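**Como manter em ordem a bancada branca ao lado da mesa de madeira?**

*Yasuo Kawaguchi*

Oi, pessoal! Finalmente estou arrumando nossa sala na Ploltby e estou adorando, mas a bancada branca me vence sempre. Junta copo, garrafa, cabo, tudo. Quero liberar espaço para o café sem comprar móvel novo.

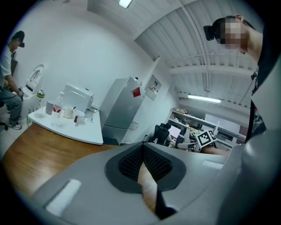
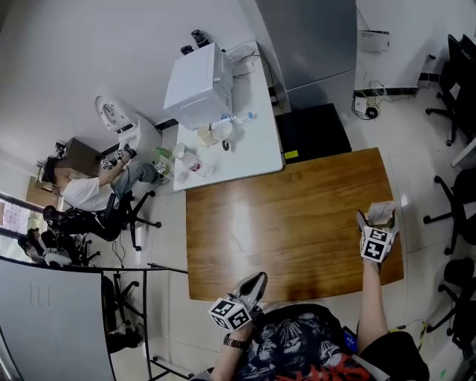
A mesa de madeira eu queria deixar livre no fim do dia. Já pensei numa bandeja de 60 cm, só que fico na dúvida se ela não vira mais um lugar para acumular coisa. Aceito qualquer ideia!

**Frans Hermans**

Bandeja, sim! Mas com borda baixa, senão você enfia tudo lá dentro e esquece. Copos virados para baixo num canto, garrafas em pé no fundo, as de 500 ml na frente. E prenda os cabos com velcro antes de pôr qualquer coisa no lugar, faz uma diferença enorme! Na minha sala levei quase 13 minutos e fiquei olhando para a bancada feito bobo, de tão contente.

**Skesis**

Joga fora metade e pronto rs

**Tanabe**

Concordo com o Frans sobre o velcro. Eu poria também um cestinho para garrafa vazia perto da porta. Na madeira, pano bem torcido e depois um seco. Depois conta como ficou!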